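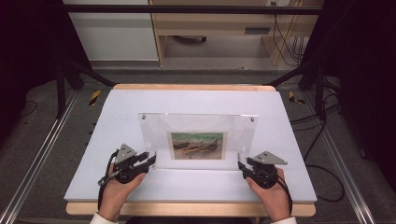
Kwok's reply to our draft rules was that a handling standard for clear parts should say where the fingers go before it says anything about force, and we ended up agreeing.

Home | Papers | Workshops | Datasets | Contact

4.2 Contact rules for clear parts

So we rewrote the section. The old Clevik checklist had 18 items, and I'll admit I skipped most of them on a busy morning - so did everyone else at Kornside. The new one has seven. Rule two is the one I care about most: pick the contact points in advance, write them down, and keep the fingers off any printed or painted area. With a framed picture between acrylic sheets, that means the lower corners or an edge.

Rule six covers thin edges. We ask people to close slowly on a narrow piece and stop at first contact, then check that both pads meet it squarely (Figure 2). I'd love to give a force limit here too, but our April trials used only two plate thicknesses and I don't trust the numbers yet! 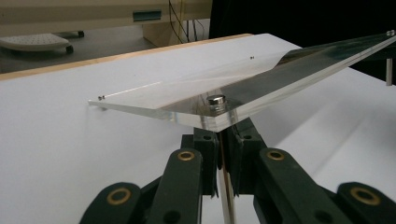

Figure 2. Finger pads closed on a thin vertical piece of clear acrylic, under the front edge of the plate.

Filed under: Good Practice, Manipulation

Related items
Pravley notes on gripper inspection
Writing checklists people will use
Labeling failed grasps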